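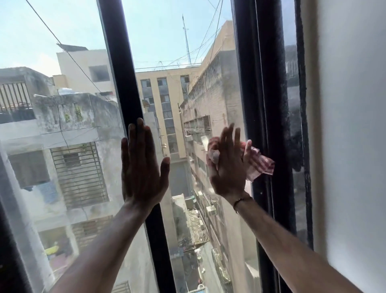

Limpieza manual del cristal con paño, mano izquierda apoyada en el vidrio.

Rattanakul suspende el robot limpiacristales Altora por un fallo en la detección de borde

16 de julio de 2020 – Rattanakul ha suspendido el uso del robot limpiacristales Altora en hojas con marco metálico o pintado en negro. La medida afecta a 200 unidades en servicio y se mantendrá hasta la validación del firmware corregido.

El fallo se identificó en junio, durante los ensayos de Rornilard. De 2.764 ciclos registrados, varios terminaron con pérdida parcial de succión al llegar el equipo al perfil. El sensor óptico interpretaba el marco oscuro como continuación del vidrio y el cabezal avanzaba hasta apoyar una ventosa fuera del plano. En todos los casos actuó el cable de retención. No hubo caídas a la vía pública ni daños personales.

La corrección prevista añade un segundo criterio de parada, basado en la corriente del motor de avance, y reduce la velocidad en la franja próxima al perfil. Se verificará en más de 800 ciclos adicionales antes de autorizar la reposición.

Entretanto, las ventanas afectadas se limpian a mano, con paño y desde el interior.
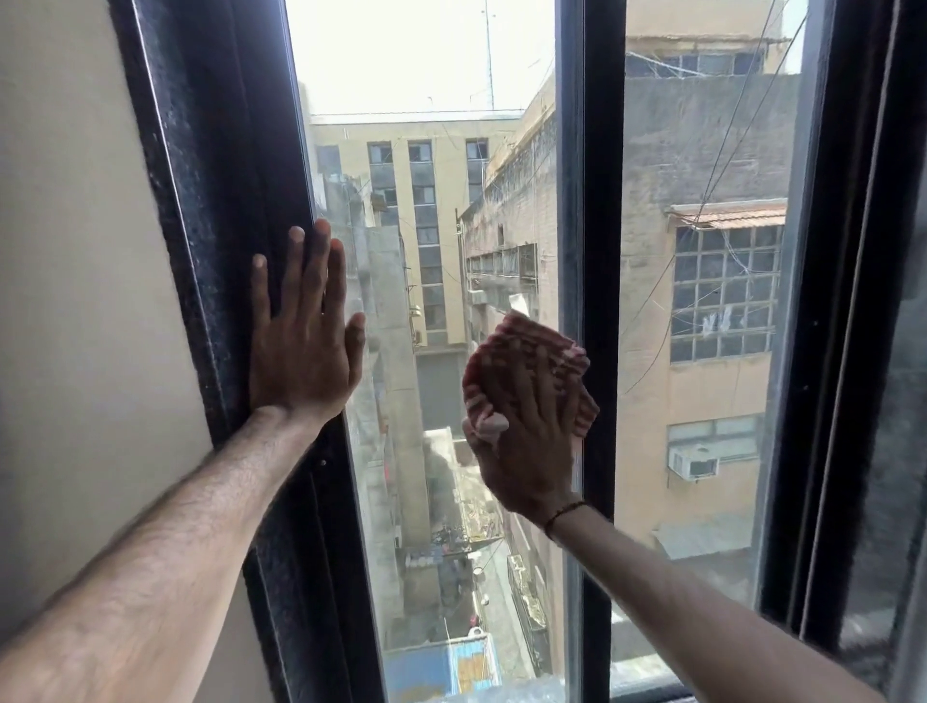
Cusoreo, distribuidor del equipo, considera insuficiente la medida y pide que la suspensión alcance también a los vidrios sin marco, donde el sensor de borde trabaja con el mismo umbral.

Rattanakul ha incorporado esa petición al plan de ensayos – los resultados se comunicarán por separado. Los equipos no deben utilizarse sin el cable de retención anclado, con independencia del tipo de marco.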